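Sorting spare cables into bins – by type or by length?
Posted in Home & Workshop Storage, 15 Apr 2022

I have inherited the cable drawer at our shared workshop in Flendevby and need a system. It is mostly USB-C charging cables, some braided, some plain rubber, plus monitor leads that came with screens we no longer own. I counted 78 before I gave up. Right now they are in one deep box and every time somebody pulls one out, four more come with it.

I have shelf space for a row of small bins. Should I sort by connector or by length? And is there a way to coil them so they stay coiled?

Posted by Thambiah

Connector first. People come looking for a plug that fits and will put up with a cable that is too long. Only split by length if one bin gets too full.

For coiling, don't wrap around your hand and elbow. It puts a twist in the cable and it springs open later. Make a loop, then turn the next one under, and keep going. Then put a strap around the middle. The hook-and-loop kind can be used over and over. Wire twist ties will do for thin cables but don't pull them tight.

Leave one plug sticking out of the coil so you can see what it is without undoing it.

Posted by vevudville_mike

just throw them out, you will never need 78 cables

Posted by benchdrawer

I agree with connector first, but I would give the bins colors and not labels. We had printed labels at Vultholm and they peeled off by July. With green, orange and pink bins people learn it in a week. Write the key on one card and tape it to the shelf.

Two more things. Mesh baskets are fine for thick cables, but thin plugs poke through the holes and catch, so I use a smooth-sided bin for those. And don't fill a bin past the point where you can lift out one coil without moving the others. If you are over that, test what you have and recycle the dead ones – in our case that was most of the old phone cables.

Lay everything out on a table in front of its bin before you put anything away. It takes an extra hour but you only do it once.
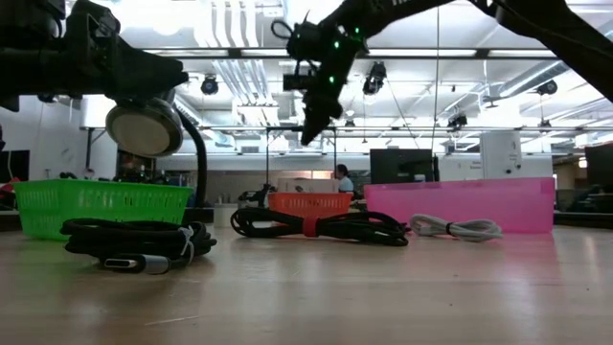
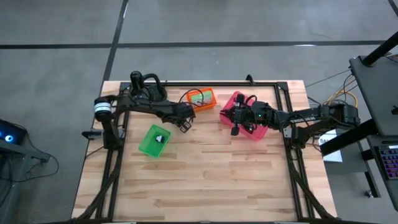

Green, orange and pink bins on the table. The coiled cables are in the first photo.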